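首页 > 信息服务 > 数据与报表 > 工作簿提交常见问题

搜索本站 请输入关键词 搜索

打印本页 通过电子邮件发送

工作簿提交与数据合并常见问题

更新日期：2025年9月18日

本页适用于向 Drarnby 报表平台提交 Excel 工作簿或文本文件的各部门数据联络人，内容涉及文件格式、字段类型、合并键、刷新失败的处理以及权限申请。平台由 Hasarcombe 信息服务处运行，目前接收159个科室及下属单位的定期报送。首次报送的单位请先阅读第一部分和第二部分，已有报送经验的联络人可直接查阅相应条目。

本页所述规则与《数据报送管理办法》不一致的，以该办法为准。

一、提交前的准备

哪些格式的文件可以提交？

平台接收扩展名为 xlsx 的工作簿和扩展名为 csv 的文本文件。扩展名为 xls 的旧版工作簿、带宏的 xlsm 工作簿以及 xlsb 二进制工作簿不予接收。仍以旧版格式保存台账的单位，应在 Excel 中使用“另存为”功能转换后再行提交。直接修改文件扩展名不会改变文件的内部结构，此类文件在校验阶段会被退回，并记为“格式不符”。

单个文件的大小有无限制？

单个文件不得超过50 MB。超出限制时，请先检查工作簿中是否存在已经失去用途的格式、嵌入对象或隐藏工作表。常见的情形是某一列的底纹或边框被应用到工作表的最后一行，致使 Excel 将大量空白单元格视为已使用区域。可按 Ctrl+End 查看已使用区域的末端位置；若该位置明显超出实际数据，应删除多余的行和列（须为“删除”，使用“清除内容”无效），保存后重新打开确认。

经上述处理后仍然超限的，可按报告期拆分为多个文件，文件名末尾加下划线和两位序号。拆分后的各文件须具有完全相同的列标题和列顺序。

一个工作簿可以包含多张工作表吗？

可以，但平台只读取名为“报送数据”的工作表。其他工作表，包括说明页、代码表和透视表，均不参与导入，也不会被保存至数据仓库。若工作簿中不存在该名称的工作表，导入程序不会自行选择第一张工作表代替，该文件将直接退回。

工作表名称前后的空格同样会造成识别失败。从其他文件复制工作表时，Excel 可能在名称后附加“(2)”，请在提交前予以更正。

是否必须使用统一模板？

必须使用。模板可在平台的“下载”栏目取得，文件名以 Lawal 开头，后接版本号。Lawal 是本处为各类报送模板设定的统一系列名称，与报送内容无关。模板中的列标题不得改名、增删或合并单元格。联络人需要保留本单位内部使用的附加列时，应将其放在另一张工作表中。

模板每年三月更新一次。新版模板发布后，旧版模板在当期报送结束前仍可使用，自下一报告期起停止接收。

标题行上方可以保留单位名称和填表说明吗？

不可以。“报送数据”工作表的第一行必须是列标题，第二行起为数据。部分单位习惯在表格上方保留单位名称、填表日期和审核人签名，此类信息应填写在“封面”工作表中。表格末尾也不得出现“合计”“小计”或“填表人”等行。合计行若随数据一并导入，会被作为普通记录参与汇总，使总额重复计算。

二、字段类型与格式

编号前面的零为什么会消失？

Excel 在识别到一列内容全部由数字组成时，会将其作为数值处理，前导零随之丢失。机构代码、邮政编码、资产编号等字段虽由数字构成，但并不用于计算，应一律以文本形式保存。

模板已将上述各列预设为文本格式。问题通常出现在粘贴环节：从其他工作簿复制并使用普通粘贴时，源单元格的格式会覆盖模板格式。请使用“选择性粘贴”中的“数值”选项。需要注意，前导零一旦在源文件中丢失，将目标列改为文本格式并不能使其恢复，须从原始系统重新导出。

长编号的末几位变成了零，应当如何处理？

Excel 的数值精度为15位有效数字，超过15位的部分会被替换为零。此种改变在保存后不可逆转。身份证件号码、银行账号和部分合同编号均超过该位数，务必在录入或导入之前将列设置为文本。

若从 csv 文件取得此类数据，请勿双击打开该文件，应使用“数据”选项卡下的“从文本/CSV”功能，并在编辑器中将相应列的类型指定为“文本”，再行加载。编辑器有时会自动生成“更改的类型”步骤，应检查该步骤是否已将编号列转为整数；如已转换，请修改或删除该步骤。在其后另加一个转换为文本的步骤，不能找回已经损失的位数。

金额字段可以带货币符号或千位分隔符吗？

单元格的显示格式可以包含货币符号和千位分隔符，但单元格的实际内容必须是数值。判断方法是选中单元格后查看编辑栏：编辑栏中仅有数字、小数点和负号的，符合要求；编辑栏中出现逗号或货币符号的，请再使用 ISNUMBER 函数核对，函数返回 FALSE 即表明该值为文本。

金额单位统一为元，保留两位小数。以万元为单位填报的文件在校验阶段不一定会被识别出来，联络人应自行核对，并在封面工作表中确认单位。

空值应当填写什么？

没有数据的单元格应保持空白，不得填写“无”“暂缺”“/”或“-”。在数值列中填写上述字符，会使该单元格在转换类型时产生错误。

零与空值含义不同。零表示该项业务确已统计且数额为零，空白表示尚未统计或不适用。二者在求和时结果相同，但在计算平均值时，零会计入分母，空白则不计入。对于尚未取得数据的项目填写零，将使平均值偏低。

“是/否”类字段有几种写法？

仅接受“是”和“否”2种取值。“Y”“N”“TRUE”“FALSE”“√”等均不接受。模板中的下拉列表仅对手工录入有效，通过粘贴写入的内容不受数据验证规则约束。粘贴完成后，可在“数据验证”菜单中使用“圈释无效数据”进行检查。

csv 文件打开后中文显示为乱码，可以提交吗？

显示为乱码并不一定说明文件有误，通常是打开时所用的编码与文件保存时的编码不同。平台要求 csv 文件采用 UTF-8 编码，有无字节顺序标记均可。在 Excel 中保存时，请选择“CSV UTF-8（逗号分隔）”，勿选择其下方较早的“CSV（逗号分隔）”类型，后者在中文环境下通常采用本地编码。

乱码文件不应在乱码状态下再次保存。应关闭该文件且不保存更改，通过“从文本/CSV”功能重新打开，在“文件原始格式”处选择正确的编码后再作处理。

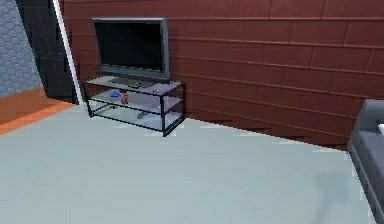
字段内容本身含有逗号或换行的，应以英文双引号括起整个字段；字段内的双引号须写作两个连续的双引号。由 Excel 导出时，上述处理会自动完成，由业务系统导出的文件则须由系统管理员确认。备注栏中的换行是造成列错位的主要原因之一，建议在导出前统一替换为空格。

公式可以保留在报送数据中吗？

不建议保留。平台读取的是工作簿最后一次保存时缓存的计算结果，不会重新计算公式。若工作簿的计算模式为“手动”，缓存结果可能并非最新。引用外部工作簿的公式在链接失效后，还可能返回错误值。

提交前请将公式列复制，并在原位置以“数值”方式粘贴。需要保留公式版本的，请另存一份留在本单位。

三、合并键与重复记录

什么是合并键？

合并键是平台用以将报送数据与主数据表对应的字段或字段组合。多数报表以“机构代码”和“报告期”两列共同作为合并键，资产类报表另加“资产编号”。每份模板的合并键列标题均以深色底纹标示。

明明两边的代码相同，为什么提示“未匹配”？

在收到的咨询中，此类问题最为常见，原因大致有以下几种情形。

其一，类型不同。一侧为文本，另一侧为数值，显示内容虽然一致，系统仍视为不同的值。

其二，含有多余字符。代码前后可能存在空格、制表符或不间断空格。TRIM 函数可以去除首尾的普通空格，但不能去除从网页复制而来的不间断空格，后者须使用 SUBSTITUTE 函数配合 UNICHAR(160) 进行替换。

其三，全角与半角混用。全角数字和全角字母与对应的半角字符是不同的字符。可使用 ASC 函数将全角字符转换为半角字符。该函数的效果与 Excel 的语言设置有关，转换后应抽查结果。

其四，大小写不同。Excel 工作表中的多数查找函数不区分大小写，而查询编辑器中的合并默认区分大小写。平台的匹配规则与后者一致，因此在本地用查找函数核对无误的文件，提交后仍有可能出现未匹配记录。

其五，代码已经停用。机构调整后，原代码会在主数据表中标记为停用，应改用新代码。历史报告期的数据仍按原代码报送。

如何在提交之前自行检查匹配情况？

联络人可从平台下载当期主数据表，在查询编辑器中分别加载主数据表和本单位的报送数据，然后选择“合并查询”，以报送数据为第一个表，联接种类选择“左反”。合并结果中保留的行，即为主数据表中不存在的记录。结果为空表的，表明合并键已全部匹配。

以两列以上作为合并键的，在合并对话框中按住 Ctrl 键依次选取各列。两个表中的选取次序必须一致，列标题旁显示的序号可供核对。

不熟悉查询编辑器的联络人，也可在工作表中以 COUNTIFS 函数统计每一组合键在主数据表中出现的次数，结果为零者即未匹配。应当留意，COUNTIFS 会将形似数字的文本按数值比较，对超过15位的编号可能作出错误判断，因此资产编号较长的报表请勿采用此法。

合并之后行数变多了，是什么原因？

行数增加说明被合并的一侧在同一合并键下存在多条记录。左表的一行若与右表的三行匹配，展开后即成为三行，左表中的金额也随之重复三次。

处理的办法取决于右表的性质。右表本应每键一行的，应先查明重复的来源并予以更正；右表本来就包含多条明细的，应先按合并键分组汇总，再进行合并。不得在合并之后以“删除重复项”消除多出的行，该操作仅保留每组中的一行，被删除的行可能含有不同的明细内容，且不留下任何提示。

平台如何认定重复记录？

合并键的各列取值完全相同的两条记录即认定为重复，不论其他列的内容是否一致。同一文件内部出现重复的，整份文件退回，并附重复键清单。不同文件之间出现重复的，以后提交者为准，先提交的记录转入历史表，保留期限与该报表的保留期限相同。

更正数据时需要重新提交全部记录吗？

在报告期关闭以前，可以只提交需要更正的记录。平台按合并键替换原有记录，未包含在更正文件中的记录不受影响。

需要删除某条记录的，仅从文件中去掉该行并不会产生删除效果，应提交删除申请，列明合并键及删除理由，由数据质量岗核准后执行。

四、校验与刷新

提交后多长时间可以看到结果？

文件上传后即进入校验队列，校验结果以电子邮件发送至联络人登记的邮箱。校验通过的数据于当日夜间写入数据仓库，次日上午可在报表中查询。报告期截止前队列较长，请各单位尽量提前报送。

“警告”与“错误”有何区别？

错误项会阻止文件导入，必须更正。警告项不影响导入，但会记录在校验报告中，由联络人确认。典型的警告包括：某项金额与上一报告期相比变动较大，记录数明显减少，或备注列出现过长文本。

经核实数据无误的，请在校验报告页面点选“已确认”并填写简要说明。说明应具体，例如“本期新增设备集中入账”。仅填写“无误”“属实”的，数据质量岗可要求补充。

校验报告中的行号与工作表中的行号不一致，应以哪个为准？

校验报告的行号自第一条数据记录起计，不含标题行。对应到工作表时，应在报告行号上加一。例如，报告所列的第1167行对应工作表的第1168行。

如在提交后对本地文件进行了排序，行号即失去对应关系。建议保存提交时的原始版本，并根据合并键定位记录。

工作表已设置筛选，隐藏的行会被导入吗？

会。筛选和隐藏仅影响显示，不影响数据的读取。不需报送的记录应当删除。如需仅保留筛选结果，可选中可见区域后使用“定位条件”中的“可见单元格”，复制到新的模板文件中。

报表中的数字与本单位台账不一致，应从何处查起？

建议依次核对以下各项：

报告期是否一致。报表默认显示最近一个已关闭的报告期，而台账往往为实时数据。

筛选条件是否一致。报表页面左侧的筛选窗格可能保留了上次访问时的选择，请先点选“重置”。

统计口径是否一致。部分指标不包括已停用机构，具体口径见各报表首页的“指标说明”。

舍入方式是否一致。报表先汇总、后舍入；若台账对各行先行舍入再求和，两者之间会产生小额差异，此类差异不作更正。

以上各项均已核对而差异仍然存在的，请按第六部分的方式联系本处，并附合并键和双方数值。

为什么总计不等于各行之和？

除舍入因素外，此种情形多见于比率类和去重计数类指标。比率的总计由分子合计与分母合计相除得出，并非各行比率的相加或平均。去重计数的总计按全部范围重新去重，在两个机构均有业务往来的同一供应商，在各机构行中分别计数一次，在总计中只计数一次。上述结果均属正常。

本地工作簿连接平台数据后刷新失败，应如何处理？

提示凭据无效的，请在“数据源设置”中清除原有权限，再以当前账号重新登录。更改密码后首次刷新时常出现此提示。

提示找不到某列的，多因数据集的列名已经调整。请打开查询编辑器，逐步查看“应用的步骤”，自第一个出现错误的步骤开始修改。列名变更会在生效之前通过联络人邮件列表通知。

提示与隐私级别有关的，请将平台数据源设置为“组织”级别。请勿以忽略隐私级别的方式绕过该提示，该设置可能使一个数据源中的内容作为查询条件传送至另一数据源。

刷新耗时过长的，应检查筛选步骤是否置于查询的前段。先筛选报告期和机构，再进行合并、排序等操作，可以使服务器端承担更多的处理。使用自定义列之后再筛选，往往须先将全部数据下载至本机。

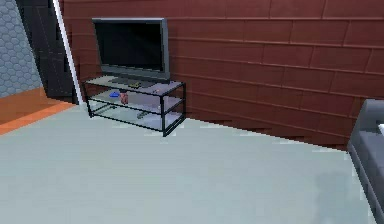
五、权限与数据安全

如何申请报送权限？

由所在单位负责人填写《报送权限申请表》，经信息服务处审核后开通。每一单位可设联络人和候补联络人各一名。候补联络人具有相同的上传权限，但不能对警告项作出确认。

联络人离岗时应办理哪些手续？

单位应在联络人离岗之前提交变更申请，并指定接任人员。原账号自变更生效之日起停用，其名下的提交记录和校验报告移交接任人员查阅。账号不得转借或由多人共用。

以个人账号建立的定时刷新任务不会自动移交。离岗人员应事先将任务停止，由接任人员以本人账号重新建立。

工作簿可以通过电子邮件发送给同事核对吗？

标为“内部”级别的数据可以在本单位人员之间以电子邮件传送。标为“受限”级别的数据，包括含有个人信息的各类报表，只能存放于平台指定的共享目录，以链接方式共享。

发送汇总表时，请注意透视表的缓存。透视表即使仅显示合计，其缓存中仍可能保存全部明细记录，收件人双击某一数值即可展开。对外提供汇总结果时，应将透视表复制后以“数值”方式粘贴至新工作簿。隐藏工作表、设置工作表保护密码，均不构成有效的保密措施。

能否使用外部在线工具转换或清理文件？

不得将报送数据上传至未经本处核准的在线转换、合并或清理工具，无论文件是否已去除姓名。确有转换需要的，可向本处提出，由本处代为处理或提供已核准的工具。

平台对操作是否留有记录？

平台记录文件上传、下载、警告确认、删除核准和权限变更等操作，内容包括账号、时间和涉及的报表。各单位负责人可申请查阅本单位的操作记录。

六、咨询与培训

遇到本页未列明的问题应联系何处？

请通过平台右上角的“提交工单”提出，并在工单中注明报表名称、报告期、文件名以及校验报告编号。截图可以作为补充，但请同时以文字写明错误提示的全文，以便检索。含有个人信息的文件不得作为工单附件，应存入共享目录后提供路径。

模板、字段定义和合并键方面的工单由数据标准岗 Venla Ahonen 受理；校验、刷新和账号方面的工单由平台运行岗 Esko Tuominen 受理。联络人无须自行选择受理人，系统将按工单类别分派。

是否提供培训？

本处为新任联络人开设入门培训，内容为模板填写、提交流程和校验报告的阅读。已有报送经验的人员可报名参加查询编辑器专题，内容包括合并查询、分组汇总和参数的使用。报名通过平台“培训”栏目办理，名额已满时进入候补名单。

培训所用练习文件仅含虚拟数据，可在本机自由使用。请勿将练习文件提交至正式环境。

可以对模板提出修改建议吗？

可以。建议应说明拟修改的列、修改理由以及对历史数据的影响。本处在每年三月更新模板前集中审阅，采纳与否均以工单方式答复。更新以后收到的建议，留待下一年度审阅。涉及法定统计口径的列不在修改范围之内。

报送截止日恰逢平台停机维护，应如何处理？

平台在截止日不安排计划内维护。因故障无法上传的，截止时间顺延，顺延的时限在登录页面公布，联络人无须另行申请。因本单位网络或设备原因无法上传的，应在截止前与本处联系，说明情况并商定补报时间。

逾期报送会产生什么影响？

逾期单位的数据在当期报表中显示为“未报送”，汇总数不以上期数据代替。报告期关闭后补报的，须由单位负责人提出重新开放申请。数据补入后，报表将附注修订说明，已经导出或印发的报表由使用单位自行更新。

打印本页 通过电子邮件发送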